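Home | Features | Rooms | Materials | Archive | Subscribe

The narrow bed

A single bed in a corner has one working side. Sheets are tucked, mattresses turned and crumbs swept from that side only, and the far edge against the wall gets whatever reach is left over. Tshepo Mofokeng, who fits out student rooms for Losberg, allows two minutes for a daily make and five for a full change. Most tenants take longer, largely because of what stays on the bed. 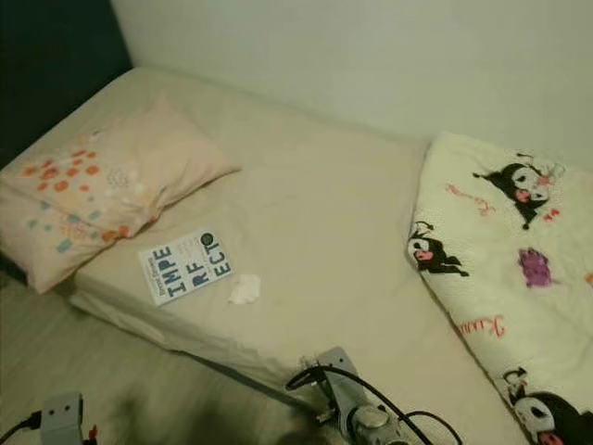
The order matters more than the speed. Books and used tissues come off first, then the pillow, then any folded blanket stored along the wall. The fitted sheet is seated at the far corners before the near ones - done the other way, it lifts as soon as the mattress takes weight. A sheet that sags on the open side is usually cut too deep for a low mattress.

Losberg tried shallow-pocket sheets from Daner last November and ordered 3,000. Mofokeng also asked for a shelf at pillow height in each room. Six rooms have one so far. In the others, the paperback still sleeps on the mattress.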